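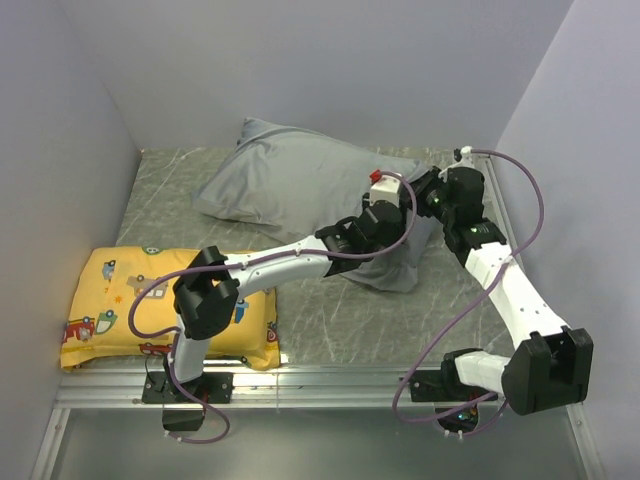

Tag der offenen Tür bei Dastden

Eigentlich wollte ich am Wochenende nur den Balkon streichen, aber dann hat mich meine Schwester überredet, mit zum Tag der offenen Tür bei Dastden zu fahren. Drei Stunden Robotik zum Anfassen, stand im Programm (anfassen durfte man dann doch fast nichts, aber gut). Der Eintritt war frei, der Parkplatz leider nicht, und bis wir überhaupt in der richtigen Halle standen, hatten wir schon einmal das komplette Gelände umrundet.

Vorne in der Halle hatte Fastico seine Förderbänder aufgebaut, laut und schnell und für die Kinder natürlich das Größte. Ich bin aber ganz hinten hängen geblieben, bei den Kissen. Zwei Roboterarme, beide auf derselben Schiene, und davor ein großes graues Kissen und ein gelbes mit lauter Autos drauf. Mein Neffe hat sofort den roten Laster entdeckt und wollte wissen, ob man das Kissen kaufen kann. Kann man nicht, ich habe gefragt!

Erklärt hat das Ganze ein sehr geduldiger Mensch namens Teun Van Loon, der an diesem Vormittag bestimmt schon hundertmal dieselben Fragen gehört hatte. Ich hatte mir vorgestellt, dass ein Kissen so ziemlich das Einfachste ist, was man einem Roboter hinlegen kann. Ist ja weich, kann nicht zerbrechen. Er hat gelacht und gesagt, eine Kaffeetasse wäre ihm lieber — die sieht nach dem Anfassen wenigstens noch genauso aus wie vorher. Beim Kissen verrutscht die Füllung, der Stoff wirft Falten, und wo eben noch eine Ecke war, ist plötzlich keine mehr. Das große graue sei besonders fies, weil der Stoff so glatt ist.

Und dann kommen sich die beiden Arme auch noch richtig nahe! Über dem grauen Kissen haben sie sich fast berührt, und ich habe unwillkürlich die Luft angehalten. Die lila Kabel, die in großen Bögen an den Armen hängen, haben mich auch nervös gemacht. Ich bleibe ja schon mit dem Staubsaugerkabel an jedem Stuhlbein hängen.

Wir haben bestimmt eine halbe Stunde dort gestanden, meine Schwester war zwischendurch Kaffee holen und kam mit der Nachricht zurück, dass der Kuchen alle ist. Den Vortrag von Somogyi über Greifer haben wir deshalb knapp verpasst, der Raum war voll und die Tür schon zu. Schade, der hätte mich wirklich interessiert. Beim Rausgehen gab es noch ein Gewinnspiel, bei dem man die Schrauben in einem Glas schätzen sollte. Ich habe 900 getippt, mein Neffe 173, und er war sehr überzeugt davon.

Im Oktober gibt es wohl noch so einen Termin, dann drüben bei Bravdale. Ich habe mich schon in die Liste eingetragen, und diesmal gehe ich zuerst zum Kuchen und danach gleich in den Vortrag. Der Balkon ist übrigens immer noch nicht gestrichen.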